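September
Posted by Vendberg Bench

Putting next year's equipment budget together this week and I want to write it down as I go. Small shop, soft goods, robot arms on tables. Long thread, mostly money.

First thing I did was pull up last year's plan. It had one line for arms and one line called "misc." The misc line ran out before summer. So this time misc is gone and everything gets a name.

The arms themselves are the easy part. You get a quote, it's a big number, everyone looks at it hard, it gets approved or it doesn't. The small stuff goes out the door a bit at a time and gets no attention until you add it up.

Soft goods are hard on grippers in a boring way. Cloth, paper and thin plastic don't break anything, but they slide, they bunch, and they get between things. You end up trying different fingers, different pads, different closing force. All of that is parts and hours.

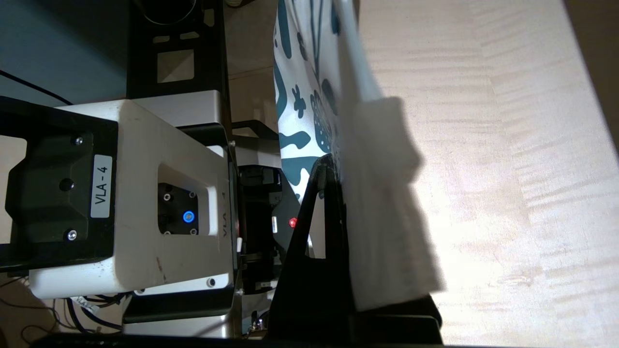

So fingers are line one. I used to order them when a pair wore out, then wait on shipping with an arm standing idle. The plan now is a spare pair for every arm on the shelf at all times, and the shelf gets refilled in the same month.

Line two is cables. I was going to leave these out because we have a drawer of them. Then I went through the drawer. Half are the wrong length and a few have bent connectors. They're getting their own line and the drawer is getting emptied.

Two quotes came in for the same list: spare fingers, cables, a power supply and a service kit. Kultow wants $2,481. Prastava wants $2,226. Same part numbers on both, I checked them against each other twice.

Prastava looks like the pick until you read the terms. Shipping is extra and they bill it after the fact. Kultow includes it. I've asked Prastava for a shipping figure in writing and I'm not deciding until I have it.

If you're comparing quotes, put them in one sheet with the same rows in the same order. Suppliers lay these out differently and it's easy to miss that one has left something off. Last year I missed a mounting plate that way and paid for it separately.

Anything over $1,000 needs a second signature here. I've seen people split an order to stay under that. Please don't. It saves you a day and then the paperwork doesn't match what's on the bench, and the next person planning the budget is guessing.

Line three is stock to practice on. This one got questioned in the meeting. Bags, sheets and printed fabric cost very little, but they get creased and stretched and then they don't behave like new ones. If you keep running the same tired bag, your numbers come out better than they should.

We go through more thin plastic than anything else. It clings, it folds over on itself, and a grip that was fine on cloth may be no good on it. I've put bags down as a monthly order with a fixed amount so I don't have to ask each time.

Line four is table time. It isn't a purchase but it belongs in the plan. Every hour spent swapping fingers and re-zeroing is an hour the arm isn't working. I've been writing setup hours in a notebook next to the table, and it's a bigger share of the day than I would have guessed - mostly the changeovers between materials.

That matters for the big question, which is whether we add 2 more arms next year. My answer in the draft is one now, and the other after we've seen a full quarter of changeover hours. If the arms we have are waiting on people, another arm just waits too.

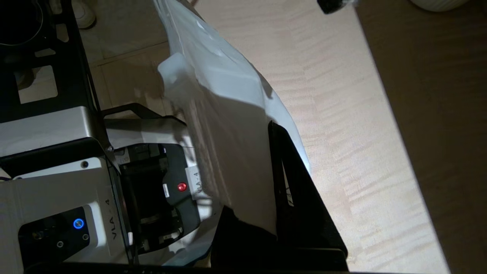 A reader wrote in to ask why we don't buy a gripper made for bags and leave the general one for fabric. Suction was the suggestion, with a quick-change mount so the swap is short.

I priced it. The suction head is fine. The quick-change mount has to go on every arm to be any use, and then you need air run to the tables, which means the building gets involved. It's on the list for the year after. For now it's cheaper to work on the fingers we have.

A few things I cut from the draft: a second label printer, a nicer chair, and a service contract. The contract was the hard one. I read through what it covered and nearly every repair we did last year would have been on the "wear items, not included" page.

Things I kept that people wanted cut: lamps. Cameras near a bright window see one thing in the morning and another at 3 p.m. Decent lights and a blind are cheap next to the time spent working out why the afternoon runs are worse.

I'm also putting the Tamiru project on its own sheet. It's been borrowing parts from the main tables since spring and I can't tell what it costs. Separate sheet, separate shelf, separate order number.

Draft goes in at the end of the month. I'll post the final lines once they're signed, including whatever Prastava says about shipping.

Comments

tablefour: The cable drawer is real. We threw out most of ours and bought new ones in two lengths. Color tape on each end. Best small money we spent.

quietmotor: How do you write down setup hours? We tried it and people stopped after a week.

Vendberg Bench: Paper notebook, start time and stop time, nothing else. We had a column for the reason at first and that's what made people quit.

hemline_shop: Ask Prastava about returns too. Ours charged a restocking fee on unopened fingers and it was only mentioned on the back page.

Vendberg Bench: Thanks, added to the email.

quietmotor: I'd still look at the service contract again if you go ahead with the extra arm. Joints are usually covered even when the fingers aren't.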